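**FOR IMMEDIATE RELEASE**
14/05/2019

# Trurncombe Releases Trarnunix Gray Balance Module for Uncoated Paper

GONELL. Trurncombe today released Trarnunix, a gray balance module for print shops that run short jobs on uncoated paper. The module reads a printed test strip, compares the neutral patches with the bare sheet, and writes a corrected set of tone curves for cyan, magenta, yellow and black. It works alongside the shop's existing color profiles and does not replace them.

Uncoated paper takes up ink unevenly. A gray built from three colors may look neutral on a coated sheet and turn pink or green on an uncoated one, even when the same profile and the same ink set are used. The shift is most visible in the light tones, where a small change in one ink has a large effect on the mix. Operators often correct it by hand, job by job, and the correction is lost when the paper lot changes.

Trarnunix stores each correction against a paper lot. When a new lot is loaded, the operator prints a strip, measures it, and either accepts the stored curves or builds new ones. The test strip has 17 neutral patches, running from bare paper to full black. Spacing between patches is closer in the highlights than in the shadows.
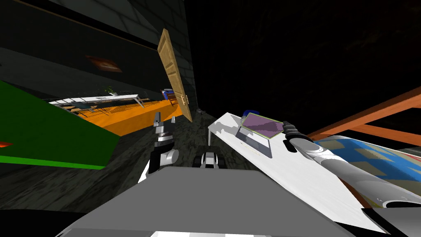
The module keeps two targets. The first is an absolute target, which holds the gray to a fixed neutral regardless of the sheet. The second is a paper-relative target, which lets the gray follow the tint of the sheet in the highlights and returns it to the fixed neutral as the tone gets darker. Paper-relative is the default. In either mode, the operator can set the point at which the curve begins to move away from the paper tint.

"A warm sheet with a cold gray printed on it looks wrong even when the readings are correct," said Itsuki Katayama, product lead for press software at Trurncombe. "We put the paper-relative target first because it is what most operators were already trying to reach by hand. The absolute target stays in for work that has to match a contract proof."

## Paper testing

Development was carried out on the Shen line of uncoated papers, in white and cream. The lightest sheet tested was 70 gsm. At that weight, show-through from the reverse side can affect a reading, so the module includes a backing setting. Strips may be measured over white backing or over black backing, and the setting is written to the lot record. Curves built over one backing are not offered when the other is selected.

Trurncombe ran 100 consecutive strips on one lot of the white sheet to check repeatability. All strips were printed on the same press with no change to ink or fountain solution. Results are given in the technical note supplied with the module, with the raw readings in a plain text table. The cream sheet was tested in a shorter run and is reported separately.

Drying time remains a limit. Readings taken from a fresh strip differ from readings taken after the ink has settled, and the difference depends on the paper. The module lets a shop enter a fixed wait for each paper and will hold the measurement screen until the wait has passed. It makes no attempt to predict the dry value from a fresh reading.

## Preview

Trarnunix includes a soft proof window that shows the page before and after correction. The window uses the stored paper tint as its background. A slider limits the preview to a chosen tone range so that the operator can look at highlights or shadows alone. 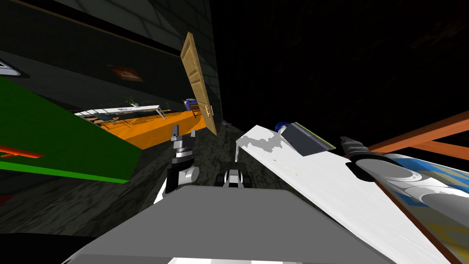 Neutral artwork is harder to judge than color artwork in a soft proof. The eye adapts to the screen within a short time and begins to accept a tinted gray as neutral. Trurncombe recommends that the preview be checked on pages that hold white, gray and black side by side. Large areas of flat gray with no white nearby are less useful for this check and should be measured instead.

Pages that contain strong color should be previewed with the color left on. Turning it off changes how the grays look and can lead to a correction that is not needed. The module applies its curves to all four inks, so saturated areas will move slightly when the gray is changed. A warning appears if the move in any solid ink exceeds the limit set by the shop.

## File handling

Curves are exported as plain text or in the native Trurncombe curve format. Each export carries the lot number, paper name, backing setting, target mode and wait time. The plain text file lists input and output values from 0 to 100 percent for each ink. Shops that load curves by hand can copy the values directly.

Lot records are kept in a single folder and can be moved between workstations. The module does not require a network connection after it has been installed. Records from the earlier Trurncombe strip reader can be imported, but they do not include a backing setting. The operator will be asked to supply one during import.

## Known limits

- Textured and laid papers have not been tested. Readings on these surfaces vary with the angle of the instrument.
- Fluorescent papers can be measured, but the preview does not model changes in room light.
- Only four-color work is supported. Jobs with spot colors will pass through with the spot channels unchanged.
- Duplex jobs on two-sided papers need a separate record for each side.

## Availability

Trarnunix is available now to shops with a current Trurncombe press software license. It is supplied as a separate installer and needs a restart of the press workstation. Printed strips for instrument checks are included with the first order and can be reordered from the Gonell office.

A maintenance update is planned for July. It will add batch import of lot records and a second strip layout for narrow sheets. Licensed shops will receive the update at no charge.

**Press contact:** Trurncombe, Press Software Office, Gonell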